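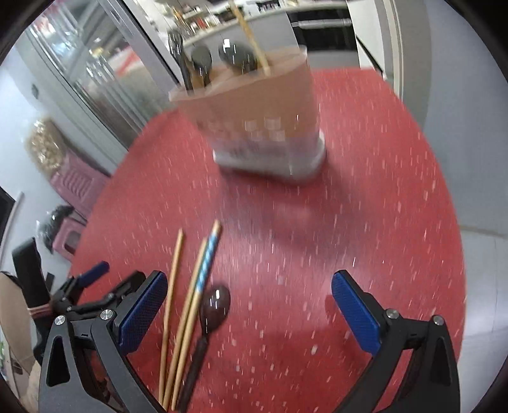
# Kurero Tabletop Utensils: Data Card

Kurero is a collection of demonstrations recorded with hand-held grippers in ordinary homes. Its subject is the sorting and storing of eating and serving utensils at a table. The collection was prepared by the Polico group for training and testing manipulation policies. Mercedes Rivadeneyra is responsible for the recording protocol and Áine Geraghty for labelling and release.

## Scope

The current release covers one family of tasks: moving chopsticks and spoons between a tabletop and an upright utensil holder. Thin, rigid objects lying side by side are a known weakness of our earlier Grellow release, and the task was chosen to address it.

Each demonstration is performed by 2 operators, each with a pair of grippers. Episodes are grouped in batches of 10, and a household contributes no more than 100 episodes.

## Recording conditions

- Household furniture stays where it is. Operators are asked not to tidy the background.
- Lighting is whatever the room provides. Reflections on glossy spoons and tabletops are kept.
- Motion blur is kept. Frames are not sharpened or removed on that account.
- The starting arrangement of utensils is changed between episodes.

Plain and patterned chopsticks may be mixed within one episode. They share a single class label, with the pattern recorded as an attribute. Translucent holders are labelled by their outer rim, as the lower wall is often difficult to trace.
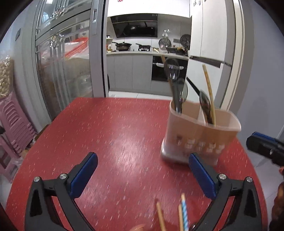 **May an episode be used if a hand comes into view?**

Such episodes are retained and carry the flag `hand_visible`. Users who require footage without hands should filter on that flag before training.

## Labels

| Field | Meaning |
|---|---|
| `object` | Chopstick, spoon, ladle or holder |
| `state` | On table, in gripper or in holder |
| `attribute` | Plain or patterned |
| `outcome` | Completed, partial or abandoned |

Partial and abandoned episodes form part of the release and should not be read as errors in the data.

## Known limitations

Almost 6 per cent of episodes have at least one utensil whose class could not be settled by the labellers. These are marked `unsure`. Dark spoons overlapping inside a holder account for most of them.

Colour labels were dropped after the Londoño pilot in August and should not be inferred from file order.

## Corrections

Labelling errors should be reported to Áine Geraghty with the episode number and the field concerned. Corrections are applied each Wednesday.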